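5. Placing and filling the display shelf

Please read this section fully before you put any object on the shelf. The assembly in section 4 must be finished and all screws must be tightened by hand one more time.

5.1 Choosing the place

1. Put the shelf on a flat and hard floor. If you have a carpet, put a board under the whole base.
2. Keep a distance of 200 mm from any radiator or stove. Dry warm air can open the joints of the wood.
3. Avoid strong sun. The dark stain of the Dresinwood series becomes lighter after one or two summers, and it does so unevenly if some objects always stand in the same position. In August we recommend to close the curtain at midday.
4. Fix the shelf to the wall with the strap from bag D. Use a plug suitable for your wall.

CAUTION: Never move the shelf when it is loaded. Take everything out first, also from the drawer. Two adults are needed for lifting. Hold it under the base cabinet and not by the slats.

5.2 Books

1. Stand upright books in the upper left compartment, with the spines to the front. Begin at one side and push them lightly together.
2. A book which is too tall for standing can be laid tilted. Its weight should rest on the board and not only on the neighbour book.
3. The slatted shelves are made for showing a book with its cover to the front. Lean the book against the vertical bars and let its lower edge come behind the notched rail.
4. Check that the book does not press on the rail. Thick paperbacks, and old ones with loose pages, can bulge over it – in this case choose a thinner book for this place.

The maximum load of one slatted shelf is 15 kg, spread over the full width. Please do not put glass or ceramic objects there, the bars are too narrow to give them a safe stand.
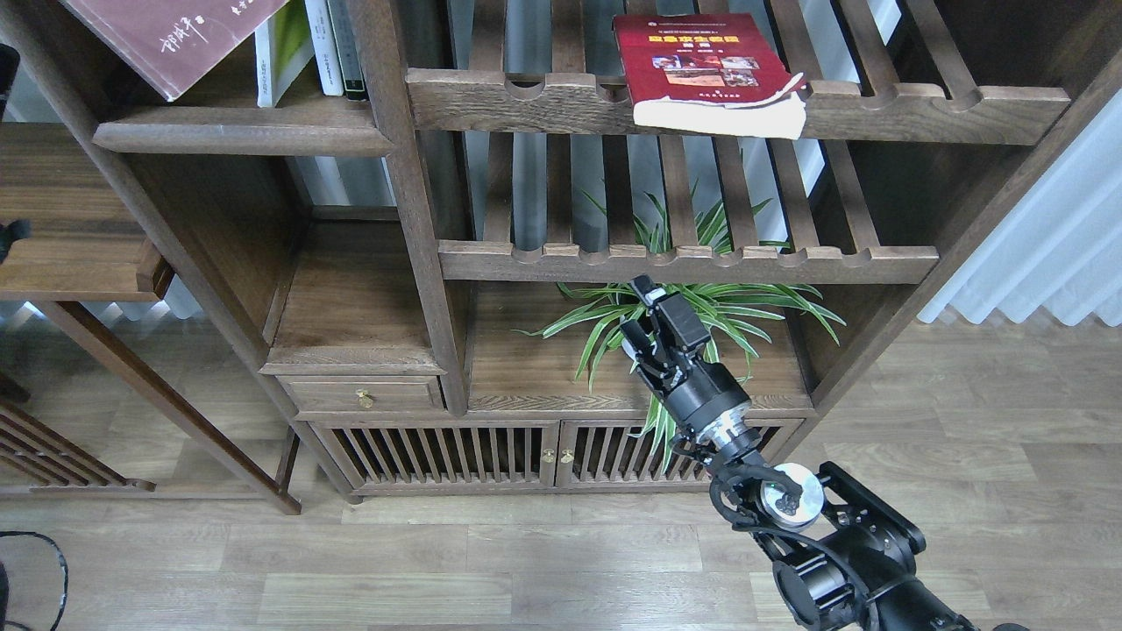 Fig. 7. Shelf in use, with books in the upper compartments and a spider plant in the open lower one.

5.3 Plants

The open lower compartment is the right place for one potted plant. A hanging plant looks good here, but the leaves need some attention.

1. Put a waterproof saucer under the pot. A felt pad below the saucer protects the stain.
2. Pull long leaves gently to the front. Leaves that grow up between the slats can stay, but guide them away from the books.
3. Before you open the cabinet doors, lift the hanging leaves to the side with one hand. Open the door slowly with the other.
4. For watering, take the pot out. Put it back when no more water is dripping.

NOTE: If water comes on the wood, wipe it at once with a dry cloth, along the grain. A white mark can often be removed with Sutex wax, colour no. 268. Try it first on the back side.

5.4 Drawer and doors

1. Pull the drawer by the round knob, straight and without turning. The knob is only screwed from inside and can become loose.
2. Open the two doors by their small knobs in the middle. If the doors touch each other, adjust the hinges as shown in section 4.
3. Clean the brass with a soft cloth only. Metal polish leaves a grey edge on the wood around it.

5.5 Dust

The bars collect dust quickly. Use a flat dry brush, from top to bottom, once in two weeks. For the round notches in the rail a cotton stick is useful. Do not use a wet sponge or spray.

Replacement knobs, straps and felt pads can be ordered from Ikach under part list 3,022. The smaller Pinto shelf has other knobs and they do not fit – please write the name of your model in the order.

Ikach, revision 2021-01-31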